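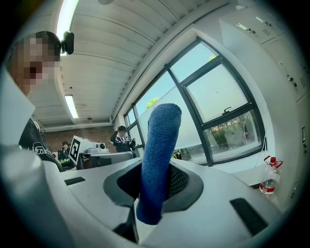 Strickland Hand-Held Gripper
For recording manipulation examples without a robot arm

The Strickland is a gripper you hold in your hand and work like a pair of tongs. A person does the task, the camera and sensors on the tool record it, and the result goes into a training set for an arm fitted with the same fingers. Groltamgate builds it in Clilcombe and ships it singly or as a matched pair for two-handed work.

Most customers come to us after a few months of teleoperation. An arm is slow to drive by hand and ties up a cell all day. With the Strickland, an operator can sit at any table that has decent light and get through nearly 600 short episodes in a week, setup and resets included.

What is in the kit
One gripper with light gray molded shell
4 finger covers, two fabric and two rubber
Printed marker tabs
Hook-and-loop strips, self-adhesive
Charging lead and a padded case
One seat of Stalumov, our recording and sorting software

Order numbers
203: single gripper
901: matched pair, with two seats of Stalumov

Finger covers
The covers change how the tool grips and also how it looks to the camera, so record a full batch with one cover before you change to another. The same cover has to go on the robot when you run the trained policy. Fabric covers are kinder to soft goods and finished surfaces. They pick up lint and should be washed cold and dried flat. Rubber covers hold better on smooth parts and wipe clean.

Changing a cover takes a minute or two. Pull the old one off from the tip, push the new one down into the collar until it stops, then open and close the gripper several times before recording. Recalibrate the opening width in Stalumov after every change.

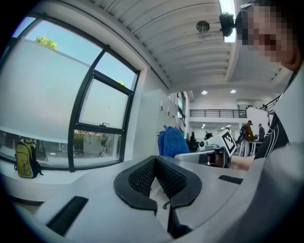
Two-handed recording needs both tools to agree on where they are. Stalumov does this by tracking a marker on each gripper whenever it is in view of the other one's camera, and it fills the gaps from the motion sensors. Mount the tab so the square black-and-white pattern stands up clear of the shell and the operator's fingers, as on the gray and white gripper next to the blue fabric piece. Keep sleeves pushed back if they tend to hang over it. Black hook-and-loop strips on the housing are a good place to fix a cable or a small battery pack, and you can move them if they get in the way of your grip.

Recording a session
1. Charge both tools and start Stalumov.
2. Name the task and enter the cover type.
3. Touch the two fingertips together when asked.
4. Do the task at a normal pace. Press the trigger fully at the start and end of each episode.
5. Mark failed attempts on the spot. Keep them, since many teams train on them too.

A window behind the table is fine, but direct sun on the work surface will wash out small parts. If the light changes a lot during the day, split the session and label the parts.

Spares and returns
Covers and marker tabs are sold in packs. Shells and cameras come back to Clilcombe for repair. Contact Ward Vermeulen for pair calibration and bulk orders.

Page updated 19/11/2021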